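Drusska "like new" coat arrived with a moth hole. Keep or return?

Resale & Consignment > Buying Advice

pocketlint617
12 Aug 2018
Bought a wool Drusska coat from a seller with 9 pages of glowing feedback. Listed as "like new, worn once." Worn once by what, I'd like to know. There's a hole under the collar you could post a letter through, and the lining smells like a cough drop. Seller says it was "visible in photo 8." Photo 8 is the care label.

She's offering me $9 back. Do I take it or open a return?

hemline_harry
Return. Nine dollars won't buy you the thread.

Aguiar_A
I'm going to be the unpopular one. Under the collar means it doesn't show. A reweaver can close that, and a Drusska in that cut goes for three times what most people pay for it in June. Take the nine dollars, ask for twenty more, wear the coat.
Arnaldo

hemline_harry
Arnaldo, you said the same about the Brivlow boots with one heel.

Aguiar_A
I stand by the boots. 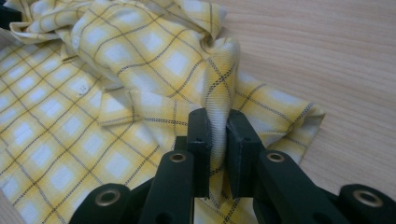 The point is that sellers use "like new" the way realtors use "cozy." I knock two grades off everything before I bid. "Excellent" is good, "good" is a rag, and "vintage wear" means the dog had it. Priced that way I'm rarely upset.

sirko_seconds
That works fine for you but it lets them off the hook. I sell mostly Sirko and Akudis and I list every pulled thread, then lose the sale to somebody who wrote "gorgeous!!!" and went to lunch. Open the return, OP.

Also, put it in a sealed bag tonight. One hole can mean larvae, and they will not stop at the coat.

pocketlint617
It has been hanging in my closet since Thursday. Next to my sweaters.

hemline_harry
Oh dear.

amir_talebi
Freezer, sealed, at least 3 days, and check the sweaters. Then argue about money. Ask before you freeze it if you're returning, some sellers will claim you damaged it.
Amirhossein

pocketlint617
Return opened. She has come up to $12. Coat is in with the peas.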